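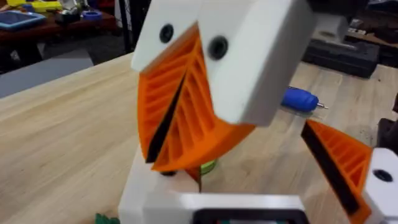
*Fig. 1 – Doigt orange à nervures sous son boîtier blanc.*

## 2. Relier les fiches clients de Rarkora à Girkix

Avant de vous lancer, prenez le temps de faire une sauvegarde de votre fichier Girkix (menu **Fichier > Sauvegarder**), même si vous l'avez déjà faite la semaine dernière et que rien n'a bougé depuis !

1. Ouvrez Rarkora avec un compte administrateur, puis allez dans **Outils > Liaisons comptables**.
2. Choisissez **Girkix** dans la liste et saisissez le port 803, celui que Girkix propose à l'installation.
3. Cliquez sur **Tester**. Le voyant met parfois un petit moment à passer au vert, laissez-le faire tranquillement.
4. Associez chaque catégorie de clients à un compte de tiers. Les chantiers suivent leur client, vous n'avez donc rien à saisir de ce côté.
5. Lancez l'envoi. Les fiches partent par lots de 200.

> **Remarque :** si un client porte le même nom qu'un fournisseur, Girkix refusera la fiche. Ajoutez « (C) » à la fin du nom dans Rarkora et relancez l'envoi.

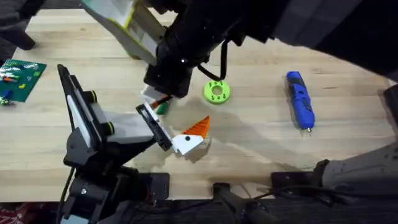 *Fig. 2 – Bras noir et blanc au-dessus du plateau en bois, une petite pièce blanche et orange dans la pince.*

> **Attention :** ne fermez pas Girkix pendant l'envoi, sous peine de retrouver des fiches en double. Si cela vous arrive quand même, pas de panique : ouvrez **Outils > Doublons**, cochez les deux fiches concernées et choisissez **Fusionner**.

6. Une fois l'envoi terminé, consultez le journal. Les lignes en rouge se corrigent une par une, en double-cliquant dessus.

Les factures font l'objet de la section 3.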